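# Chapter 3: The Show Arrives in a Truck

**In this chapter**

- What a host venue is buying when it rents a touring exhibition
- How to read a hire agreement before signing it
- The facilities report, and why yours is probably out of date
- Unpacking, condition checking and the first week on the floor

In Chapter 2 we followed an exhibition from a curator's first idea to opening night, a trip that took several years and most of the curator's patience. Many museums never make that trip at all. They rent. Somebody else has the idea, borrows the objects, writes the labels and argues over the wall color, and the result turns up at your loading dock with an invoice attached.

Students tend to be disappointed when they learn how much of what they see in a mid-sized museum is rented. They shouldn't be. A show that has been to 12 venues has had most of its worst ideas sanded off by the first four. The interactive that broke every afternoon has been replaced with one that breaks on weekends. Your job as host is to fit the thing into a building it was not designed for, and to make the public feel it was always going to be there.

## An opening case: Finmont comes to Halliday

The Halliday Museum serves a small city and has one large gallery, one small gallery, and a corridor that appears on the floor plan as a third. In November its director signed for *Finmont: The Art of the Moving Drawing*, a show of sketches, painted backgrounds, puppets and models from a long-running animation studio. The catalog promised 400 objects. The large gallery was measured, the fee was agreed, and the posters were ordered.

The first trouble came with the second email from the tour organizer, which attached a layout. It had been drawn for a square room with no columns. Halliday's gallery is long, narrow, and has columns the way some attics have wasps.

The second trouble was the height of the model cases, which cleared the gallery ceiling comfortably and the freight elevator not at all. The elevator had been described in Halliday's facilities report as "large." Large is an opinion. The organizer's form had asked for a measurement, and the person filling it out had been in a hurry.

The third was the lighting. Works on paper need low light, puppets look like laundry in low light, and the layout put them side by side on the understanding that the host would have separate lighting circuits. Halliday had one circuit and a dimmer that hummed.

All of this was fixed, and the show opened on time. The cases went up the front stairs in pieces. The paper works moved to the small gallery, where they made a quieter and better opening than the one in the plan. The puppets got the columns, which turned out to be a good thing to put a puppet in front of. A section on sound was dropped into the corridor, and visitors were observed to stand in it on purpose.

We will return to Halliday throughout the chapter. For now, note that none of the three problems had anything to do with the art.

## What is in the fee

Hire agreements differ, but a host should expect to find the following somewhere in the document, often in a schedule at the back:

| Item | Usually paid by |
|---|---|
| Loan of objects and cases | Organizer, covered by the fee |
| Label text and graphic files | Organizer |
| Printing of graphics | Host |
| Transport into the venue | Host |
| Transport out of the venue | The next host, unless there isn't one |
| Courier's travel and hotel | Host |
| Courier's opinion of the hotel | Everyone |

Read the transport lines twice. A show that travels to you from the next county and leaves for another continent can be the cheapest thing you do all year or the most expensive, depending on a single clause about who pays for the last leg. Smaller hosts have been known to discover this clause during the closing party.

Storage for empty crates also deserves a paragraph of its own in any agreement, and seldom gets one. Full crates arrive, everyone is excited, and by evening the building owns a mountain of empty ones that must stay clean, dry and together until the show comes down. The Gridside Arts Center, which appears in Exercise 2, put theirs in the theater. The theater had a play in it.

## Unpacking without heroics

Crates should rest in the building for a day before they are opened, longer if the weather outside is very different from the air inside. Tell the marketing department this early, as they will have invited a photographer.

When the lids come off, work from the crate list and open one crate at a time. Keep the packing with the crate it came from. Foam cut to fit one puppet will almost fit another, and "almost" is the word that appears most often in insurance claims. Small fittings, spare bulbs and wrapped hardware go into a labeled container on the work table, and somebody is given charge of it by name.

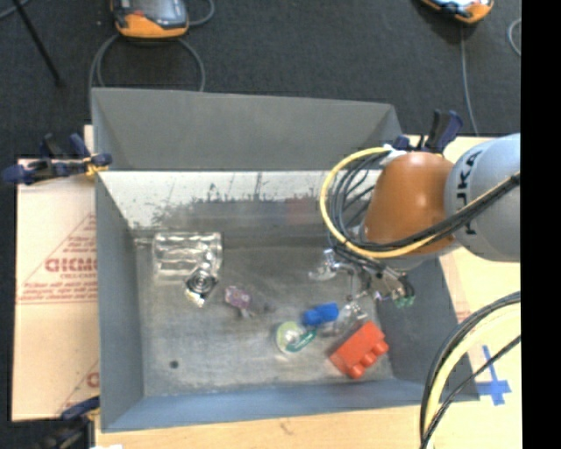 ## Key terms

**Condition report.** A written and photographed record of an object's state, made when it leaves one venue and again when it reaches the next. Two people sign it. They should both have looked.

**Courier.** The organizer's representative, who travels with the objects and has the final word on how they are handled. Feed the courier.

**Facilities report.** The host's description of its own building. See the elevator, above.

**Hire period.** The dates covered by the fee. It normally includes installation and removal, so the public sees rather less of the show than you have paid for.

## Before you read on

1. Find the freight entrance of a museum near you and estimate the largest case that could get through it. Ask before measuring.
2. Gridside has been offered a touring show by the shipping and exhibits firm Fetotow on very good terms, with no mention of crate storage. Draft the email you would send before accepting.
3. Halliday moved its works on paper into a separate gallery. List what the organizer would need to approve before that could happen, and who would pay for the new labels.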